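3.2 Trials in the simulator supplied with the kit

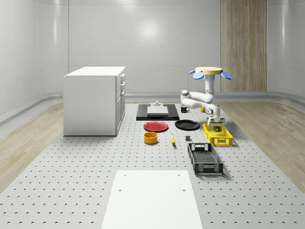 Figure 2. Simulated workspace with tableware, a banana and two crates.

We tested the Vumar arm kit first in its own simulator. The standard layout puts plates, a bowl and a mug on a perforated platform, with a yellow crate and a black crate to the right. We ran 100 trials for each object, with a limit of 30 seconds per trial. Object positions were reset by script. The supplier, Britus, sets the grip force by default, and we left it unchanged.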